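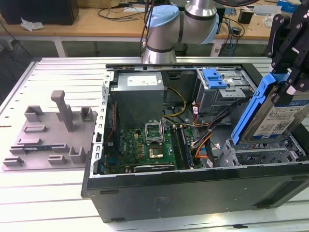
Marar owner-reported horsepower log

What it is: 1103 rows of dyno results typed in by members of the Cleltavano car forum, mostly V6 and V8 sedans. One row per run, saved as CSV.

Read this before you quote a number from it. Owners entered their own figures. 34 rows have a printed dyno sheet behind them and the rest are somebody's word. I would not settle a bet with those.

Columns: car_year, engine, mods, wheel_hp, shop, sheet (y/n)

Known problems
- "mods" is free text. "Full bolt-ons" means whatever the owner wanted it to mean.
- 9 rows list crank power in wheel_hp. I flagged the ones I caught.
- Every run from the shop Brellach reads high. Meenakshi Pillai thinks it's their correction factor. I think she's being kind.
- 40 rows have no engine listed. Please don't guess from the power.

The September update adds supercharged cars, with boost as claimed by the owner.

Fixes go to Rozália Kocsis. Send the sheet, or it stays marked n.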